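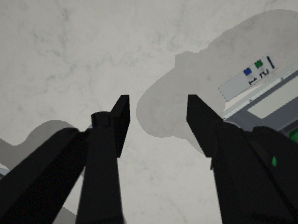 Section 6 covers getting the Junoto dehydrator out of its carton and through its first run without involving the fire department. Start with the counter. The dehydrator wants a flat, hard, heat-safe spot with a hand's width of air behind it. Pale stone or anything that looks like it will do nicely, and a surface with cloudy gray mottling and the odd greenish vein has the added charm of hiding most of what you'll drip on it. It will not hide beet juice. Put a tray or a folded towel within reach on beet days.

6.1 Unpacking

1. Cut the tape, set the carton on its side, and slide the unit out. Do not lift it by the door. The door looks like a handle and is shaped like a handle, and we have asked for it to be redesigned.
2. Take out the trays, the drip sheet, and the small bag with the screws in it. Check behind the bottom tray for a foam block. It is the same color as the tray.
3. Peel the blue film off the control panel. Some owners leave it on for years. The buttons work either way, though the timer gets hard to read.
4. Wash the trays in warm, soapy water and dry them. They are not dishwasher safe, whatever your dishwasher thinks.

NOTE: Keep the carton until the first run is done. If the unit has to go back to Orkevon, it has to go back in that carton, and the returns desk is strict on this point.

6.2 Fitting the door catch

1. Hold the catch against the two holes on the left of the opening, hook facing in.
2. Start both screws by hand before tightening either one.
3. Tighten until snug, then stop. The posts are plastic and do not forgive.
4. Close the door. You should hear one click. Two clicks means the hook is upside down.

6.3 The empty run

The empty run burns off whatever the factory left on the heater. Open a window first.

1. Slide in all the trays with nothing on them.
2. Plug straight into a wall outlet. No extension cords, no power strips.
3. Set the dial to HIGH and the timer to 47 minutes. Yes, 47. The timer on the 3830 model runs in odd steps and that is the one you want.
4. Press START and stay in the house.

You will smell something like a hair dryer that has seen things. That is normal and should be gone by the end. If you see smoke, unplug the unit and call the number on the back cover.

CAUTION: The top vent gets hot enough to hurt. Do not rest your hand, your phone, or your bread on it. Cats are drawn to it and will need to be told more than once.

6.4 Getting your produce ready

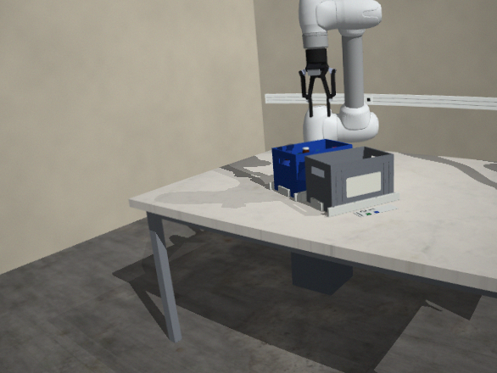

Most first batches go wrong before the machine is even on, usually at the point where washed fruit meets unwashed fruit and they become friends. Decide where each kind goes and stick to it. A pair of open-topped crates in two colors, like the blue and the grey on that pale table, makes this nearly foolproof: one color for fruit straight from the garden or store, the other for fruit that has been rinsed and patted dry. Write down which is which if more than one person uses the kitchen.

1. Rinse, dry, and sort. Bruised spots come off now.
2. Slice evenly. Thin slices turn to chips while the thick ones next to them are still thinking it over.
3. Dip apples and pears in lemon water if you care what color they are.
4. Lay slices in one layer with gaps between. Do not load more than 400 grams per tray.
5. Set the dial to FRUIT and check after 6 hours. Swap the top and bottom trays, then keep going until a cooled slice bends without feeling sticky.

NOTE: Test slices after they cool. Warm fruit always feels underdone, and owners who trust it end up with gravel.

6.5 When it won't start

Door not latched: see 6.2. Timer at zero: turn it past the first mark, then back. Panel dark: try a lamp in the same outlet before you write to us. If the lamp works, write to us.

The fruit-leather sheets sold under the Fundier name fit this unit. The older round Macedo trays do not, and trimming them with kitchen scissors voids the warranty on both the trays and, in one case, the scissors.

Text by Marlene Lopes, owner guides. Last revised Saturday, June 27, 2026.

Filed under: Owner Guides > Kitchen > Dehydrators

Print this page | E-mail this page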